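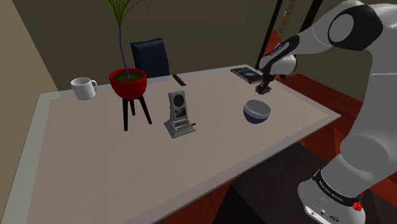
Fig. 1. Bowl on a beige-grey table top, rendered.

Flirari Tableware Colour Names, version 2
Last updated 19/09/2022

A list of 74 colour names that shops and makers use for bowls, plates and mugs, each matched to a plain colour word. Built from catalogue text gathered in May by the Astley and Patwary lists.

What's in it
names.csv: name as printed, plain word, source list
dropped.csv: names we couldn't place
notes.txt: arguments, mostly about grey

Why you should be wary
"Oatmeal" turns up under 5 different plain words. We picked beige. You may not agree, and we wouldn't put money on it either. The Patwary list claims to be checked by hand, but 6 of its rows repeat the same spelling mistake, so we doubt it. Catalogue colours are sales talk first.

Version 1 also took in the Irko list. We pulled it after finding glaze names filed as colours.

Not suitable for
Paint matching, print work, or settling whether a mug is teal.

Licence
Free to use and change. Please keep the source column. Corrections are welcome if they come with the catalogue wording; "looks wrong to me" will be closed.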